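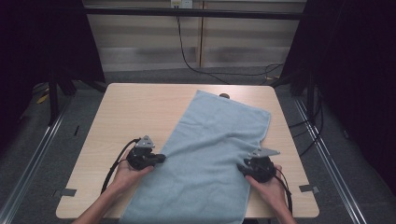 Session 2: Looking After Cloth

Household Textiles, Maline evening course
Handout, please keep it with the others

Last session dealt with fibres. Tonight is about how we ruin them, mostly by being kind to them.

How a towel works

Terry cloth is woven with two sets of lengthwise threads. One set is held tight and makes the ground. The other is fed in slack, so it stands up in loops. The loops give the cloth far more surface than a flat weave of the same size, and water clings to surface. A towel sheared smooth on one side (velour, in the shops) feels lovely and dries you about as well as a curtain.

Weight is given in grams per square metre. Anything near 300 is thin, quick to dry and good for gym bags. Heavier towels feel like a hotel and take until May to dry on a British radiator.

Softener, and why I go on about it

Fabric softener leaves a thin waxy coating on the fibre. The towel feels softer and drinks less. The owner then decides it is worn out, buys another, and softens that too. If yours have gone slippery, try two washes with half the usual detergent and no softener at all.

Washing

Wash new towels before first use, on their own, especially dark ones.
Go easy on the powder. Leftover detergent dries stiff, and people blame the water.
Check the care label. If you cut it off in 2 seconds because it itched, use 40 degrees and hope.
Don't pack the drum. Loops need room to move or they come out flattened.

Drying and folding

Shake each towel hard before hanging, which lifts the loops. Line drying is gentle on the fibre and leaves the cloth a bit crisp; a short tumble at the end cures that. Never iron terry.

Fold lengthways first, then across. Folding in thirds hides the edges and fits most shelves. Rolling is fine if you have baskets and opinions about them. Whatever you choose, the cloth must be fully dry, as a damp towel in a cupboard smells of pond by the weekend.

Pulled loops

Snip them level with the pile. Do not tug. Terry is not knitted and will not ladder, but a tugged loop takes its neighbours with it.

For next time

Read the Melumden booklet as far as page 19. Bring one old towel you don't mind cutting up.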